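Folding knitwear demos – when do I stop?
Posted in: Robot Learning > Collecting data
May, by Úna Noonan 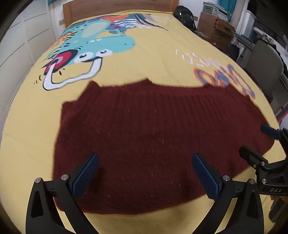

Maroon jumper on the yellow duvet, both grippers in view.

Got 791 demos of folding jumpers with two hand-held grippers, all on the same bed. Policy is fine on tshirts, hopeless on ribbed knits – grabs one layer, misses the other. More demos or differnt ones?

Traker
Different. Yours are all one bed I bet. Change the cover, move the lamp, start with it crumpled. We had 1,927 on one table and it fell apart on a sofa.

Lyons
just get to 3,000

Omier
Check your bad ones first. I binned 19 where I'd let go too early and it helped more than the next batch did. Slow down at the sleeves aswell.

Contact us | © Jurnton Help | Back to top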